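Wednesday, December 11, 2024
Estwood bench, cookware notes, page 87

Started on the lidded pot today. It came over from Vondness with the rest of the kitchen box and has been sitting on the shelf unlabeled. It is now item 9 on the list. Washed it, dried it, left it on the brown table overnight temperature, no heating yet.

Weighed the lid alone on the small scale: 474 g. Did it 4 times, same reading each time, so I'm happy with the scale again after the trouble in March. Have not weighed the body. The small scale tops out too low for it and the big one is still at Carnegie. Whoever goes over there next, please bring it back along with the power cord.

Lid fit: sits level, turns freely by hand, slight scrape on part of the turn. Couldn't find a burr with a fingertip. Will try again with a cotton swab, which snags on things a finger misses.

Knob: tight. Tried to turn it with thumb and forefinger and got no movement. Leave it alone until after the heat runs, then check it again and write down whether it has worked loose. The one on item 6 did, and we only caught it when the lid came up crooked.

Handles: no play in either one. I want a grip temperature on both after 20 minutes at a low boil, taken at the middle of the loop and again close to the rim. Use the same burner as for the Staltodport pan or the numbers won't compare.

Position for the start of every run: lid on, handles in line with each other top to bottom as you look down at it, little gray fitting on the rim to the left. Please keep to this. Last round we had the lid on a different way each time and the drip notes were useless.
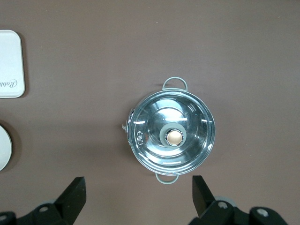 Item 9, lid on, start position. Emblem on the lid and gray fitting at left.

Not sure yet if the fitting is a vent or some kind of latch. Didn't want to force it. Look for a parts sheet in the Vondness box before anyone pulls on it.

To do:
- body weight, when the big scale is back
- volume to the brim and to a finger below
- cotton swab around the lid edge
- first heat run, water only
- label for the shelf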